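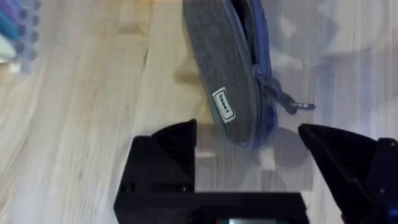 Photo: wristcam_widow / Claltari owners board

Kindo soft-goods kit, worth it or no?
Started September 26, 2019

wristcam_widow
Been running the Kindo kit on our bench arm since February. You get two wedge fingers, a wrist camera, and a license file that expires if you look at it wrong. Photo is from the pouch job, gray fabric case with the blue zipper. Pouches are what I bought it for. Rigid boxes I could already do. Ask me anything except what I paid.

torque_and_fries
What did you pay?

wristcam_widow
2444, before shipping. I hope you're happy.

beltran_refugee
For that money Beltrán will sell you a suction head and a guy who answers the phone.

torque_and_fries
Suction on heathered fabric. Let me know how that goes.

beltran_refugee
I said they answer the phone. I didn't say they help.

dullbit
Does it grab the body or the zipper pull? We tried the Famby fingers on something similar and it went for the cord every time. Like a cat.

wristcam_widow
Body, if I teach it that way. Out of the box it likes the cord too. I logged 300 picks last week and nearly all the drops were cord grabs. Turn down "edge preference" in the grasp menu. The manual says don't touch it. Touch it.

kindofan8
Don't tell people that. The default is there for a reason, and with the wrist lighting set right you don't get cord grabs. Ours doesn't.

dullbit
Ours doesn't do it either, we sent it back.

wristcam_widow
Do yours have a dangly pull with a metal tip on it? Mine sticks right out to the side.

kindofan8
No, flat tab.

wristcam_widow
Well then.

beltran_refugee
Camera looks blurry to me.

wristcam_widow
It's blurry when stuff moves. I slow the approach and let it settle before the label check. Costs me time and I'm not thrilled. The label is tiny anyway.

torque_and_fries
So would you buy it again?

wristcam_widow
For fabric, yes. For anything with corners, keep what you have. And get the long cable, the short one is a joke.

dullbit
How long is the long one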